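Progress report, April — Grollby kitchen demo

Hi Þórarinn, the open day was Sunday and I'm still catching up on sleep! We had 173 people through the door at Grollby, which is more than the room likes. Juvo ran both arms over the toy kitchen, and the kids went straight for the giant fruit.
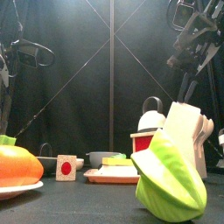

The grant has paid for 2 months of setup so far, and I've spent $3742 of it, mostly on table fittings and the play food. 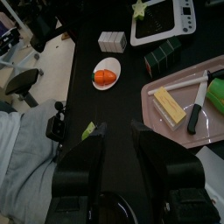

Calimlim sent four of their people over and they asked good questions — mainly how we pick which pieces to practice with. I promised them our notes.
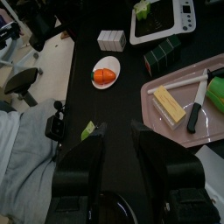
Still on my list: a longer session at Grullura, and better signs for visitors (the ones I made were tiny). I'll send the receipts separately.

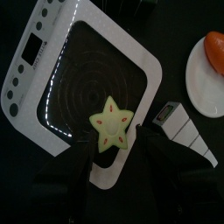

Star fruit slice in the gripper, over the toy cooktop.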